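Speaker notes: Wonville open day, washing-up table

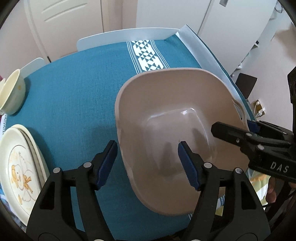 Good afternoon, all, and thank you for coming out to Wonville in February, which I know is asking a lot. (Wait for the back row to sit down. They always find the biscuits first.)

Start with Pirkow. Say that I went to their demonstration last year expecting to stay for 9 minutes and missed my train home! What won me over was how ordinary it all felt, just plates and bowls and a basin on a tablecloth, like my gran's kitchen.

Then the grippers. Explain that a person holds them and does the chore by hand, and the robot learns from the recordings later on. Mamik started with 300 goes at clearing the table and now has 3,000. Pause there, people like that number.

If anyone asks about glasses, say we're not there yet, and be cheerful about it.

Invite six people up to try, children first if their grown-ups are happy. Tea is in the Desjardins room until four.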